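# Sorting a mixed bin of small stuff

Every house has a catch-all. Ours fills up at the rate of a drawer a month, and by February it has to be dealt with. The method below takes an evening and needs a wide bin, a piece of cardboard and 8 small boxes or jars.

## 1. Set up the bin

Use something with low, sloping sides, so you can reach in from any direction. Sheet metal is good. Put cardboard under it before you start — bare metal will mark a wooden table.

If the bin has a divider, use the big section for sorting and the narrow one for things you can't place yet.

## 2. Tip out a little at a time

Five or six items is plenty. Spread them so that nothing sits on top of anything else.

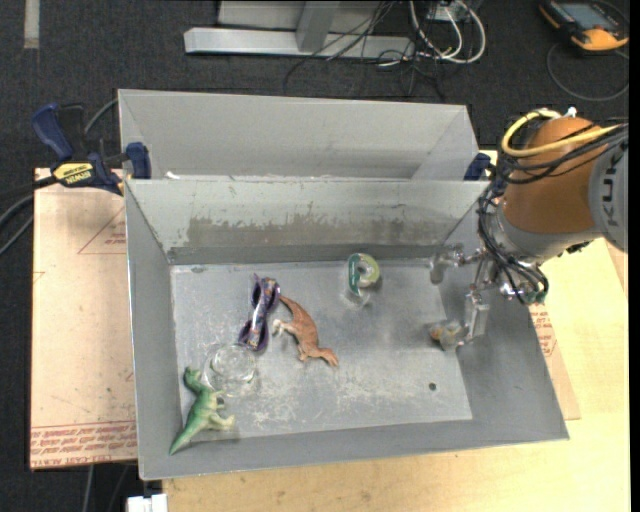 **Polyxeni Drakos**, home storage editor

A green dinosaur, a brown dinosaur, a clear cup, a roll of tape and a purple patterned thing with two loops make a typical batch. Start with whatever has an obvious home. Both dinosaurs go to toys, the tape goes to the desk drawer.

Take cups out early and set them well away from the edge of the table. Clear ones are easy to miss against gray metal.

## 3. Deal with the odd ones

Give each odd item one try. If you can't name the box it belongs in, move it to the narrow section and carry on. Go through that section once, at the end.

## 4. Label and put away

Write on the front of the box, not the lid. I use plain Zultetti labels, but masking tape and a marker work too. Chrysanthi Alexiou, who checks these pages, prefers to label before sorting. Either order is fine.

Wipe the bin with a damp cloth and dry it before you store it.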